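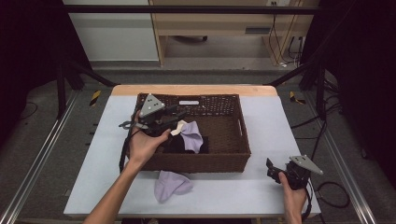 KESTWOOD, November 21, 2021

The Grostik 60 is the first budget phone in a long while that I didn't want to put down. I bought mine for $222 as a stopgap after my old Rivano died, and I've carried it for 19 days now. The Rivano is staying dead!

Battery first. I charge it at night, stream music on the train both ways, read far too much at lunch, and I still get to bed with plenty left. Charging is slow – plug it in before dinner, not after.

The screen is bright (500 nits on the spec sheet) and easy to read outdoors at noon. Scrolling is smooth in everything except the maps app, which stutters when you pinch out quickly. My friend Amancay Orellana has the pricier Paredes and we traded phones for an afternoon. Hers takes much better night shots, no contest. In daylight I liked my colors more, especially greens and skin.

Small things I love: a real headphone jack, a card slot that doesn't take up the second SIM, and a side button you can set to open the flashlight. Small things I don't: the speaker is thin, and there were four games installed out of the box. I removed all of them in a minute.

Get the blue one if you can find it – the gray shows every fingerprint. Case fit is snug and the cutouts line up.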